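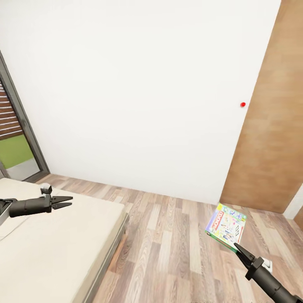

The two-armed service robot at the Paulík workshop in Dirnbridge is getting a new setup routine, and most of it is now done on a computer before the machine is switched on. The robot, called Skurkum, went back to the bench in December after its right wrist drifted out of line. Staff replaced a worn bearing and then had to teach the control software where the gripper tips were. To check the new values they use a simulated room with a bed, a wood floor and a closed wooden door. One of the stock tasks has the right gripper reach down to a Monopoly box on the floor near the door. Low reaches like that one put the arm close to the end of its travel, and that is where the old wrist error was largest.

Tatiana Kadlec wrote the routine. She said the crew used to make wrist adjustments on the real machine, a job that could take up a whole afternoon and sometimes ended with a bent fingertip. The simulated check takes 30 minutes. If the tips land more than 2 millimeters from the target, the offset is corrected in the settings file and the task is run again.

The robot's regular service list has 17 items, among them wheel cleaning, cable inspection and a test of the emergency stop. The simulated check has been added after the joint inspection and before the first powered move. It does not cover gripper force, which still has to be measured on the bench with a gauge.

Tabletop work gets its own set of tasks. In one of them the gripper holds a small yellow ball against the surface of a white table, near the back edge, and the software logs the angle of each joint. Kadlec said the back edge was chosen so that the arm has to stretch out over the table with the base staying in front of it.

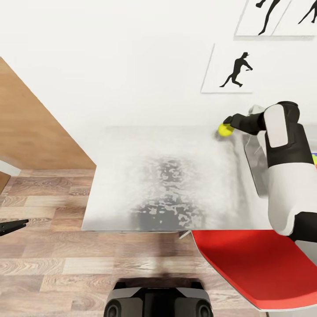

Josée Marchand would like to see the routine go further. She said a clean result on screen tells the crew that the numbers agree with each other, but a loose cable clamp or a dry bearing will not show up there, and she wants the joint inspection repeated after the first hour of real running. Kadlec said that change is being considered for the next version of the service list.

The workshop has logged 129 simulated runs since the repair. The settings from the last of them were copied to the robot in May 2025, and powered tests at low speed have started. Buritz, the company that supplies the wrist units, has asked for a copy of the log. A second replacement bearing is on order and will be kept as a spare.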